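Section 7. Working safely at the sorting table

Please read this section all the way through before you power up the arm, even if you have used the Famia controller on another bench. The rules are few and most of them are common sense, but they go out of people's heads in the first week and come back only after something has been knocked over.

7.1 Before you start

1. Walk once around the table and look at the floor. Cables should lie well away from the spot where you plan to stand, and none should be pulled tight.
2. Press the stop button, check that the status light turns red, then release it. Do this at the start of every shift, including the ones when you are running late.
3. Spread the cloth so that it lies flat. Folds confuse the height reading and can catch a fingertip.
4. Set the speed dial to 2. You may go higher once a full run has finished without a stop, and never above 7 while anyone is inside the marked line.

Caution: Keep hair, sleeves and lanyards out of the reach of the arm. A slow arm is still a strong one.

7.2 Laying out the dishes

Use light plastic ware for all practice runs. A nested pile is a fair test, with a plate at the bottom and bowls and cups above it, and it's fine to let a cup lie on its side. Leave some pieces standing apart from the pile as well, so the arm gets an easy pick along with the hard ones. Keep a good stretch of cloth bare for your own hands, should you need to reach in after a stop.

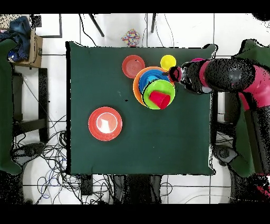 Ásgeirsdóttir wrote back on the draft of this section that the bare stretch ought to be a firm rule and that she would like to see it taped off, as people will fill any free space they are given. We have taken her advice, and the tape is now step 5.

5. Mark the hand area with tape along the edge of the table nearest the operator. Put no dishes inside it.
6. Step back behind the line, say "clear" out loud, and wait for an answer from anyone else in the room before you press Start.

Note: If the arm halts with code 621, it has lost track of the pile. Press stop first, then straighten the dishes by hand – please don't try to nudge them while the arm is holding its position.

7.3 After the run

7. Send the arm to its rest position and wait for the motors to go quiet.
8. Write down every stop in the log, with the code, even the silly ones. Wastex reads these when it plans the next software update.
9. Switch off at the wall and hang up the key.

Replacement fingertips are listed in Section 11.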